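# A Police Complaint Should Not Wait for the Election

In Drundosel we have now a mayor who was questioned for two hours in November and who, at the time I write this, is still a mayor. I don't complain about this. A person who was only questioned has not been found guilty of anything, and I did not vote for him or against him, as I live in Trullau, on the other side of the river, and have my own mayor to be unhappy with.

What I complain about is the calendar. The complaint against him was given to the police 18 months before anybody called him. In this time he won his party's nomination, he opened the new bridge at Pärn, and he gave many interviews about honesty in public life. Then, when the date of the vote was already printed on the posters, the letter from the police came. His supporters said at once that this is politics. His opponents said at once that it is justice, finally. I think both of them were helped by the delay, and the woman who made the complaint was not helped by it at all.

My proposal is simple and I know it is not new. When a complaint is made against a person who holds an office or is a candidate for one, the police should have 50 days to hear this person. After that they must explain in writing to a judge why they did not do it. The explanation can stay secret. I only want that it exists. 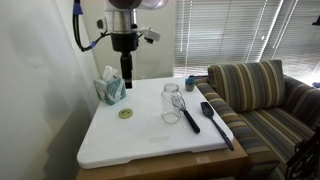

*A robot arm over a white tabletop.*

People who know the law better than me answer that such a rule gives politicians a special treatment. An ordinary citizen can wait for years, so why should a mayor be served first? It is a serious argument. But the mayor already has a special treatment, only a hidden one. Every officer in a town like ours knows who signs the budget. To ask for an interview with such a man needs some courage, and it is easier to leave the folder where it is until the wind changes. A fixed date would take this weight from the officer. He could say that he has no choice.

The second answer I hear is about false complaints. If the police must act in 50 days, then anybody can order a scandal for the spring. Maybe. But today one can order it too, and the only uncertain thing is the delivery. A false complaint which is examined quickly is dead before the campaign begins. A false complaint which sleeps in an office can be woken up by whoever needs it.

In Koltard they tried something similar for members of the town council, with a longer period. The local paper there counted around 190 readers' letters on the subject, most of them angry, and the rule was removed after one term. I have read many of these letters. They were angry about one council member and his garage, and hardly one of them spoke about the rule.

I would like our regional assembly to discuss this before the next campaign, when no one yet knows whose name will be in the folder. After the names are known, every party will have a very firm opinion about deadlines, and I can already guess which one.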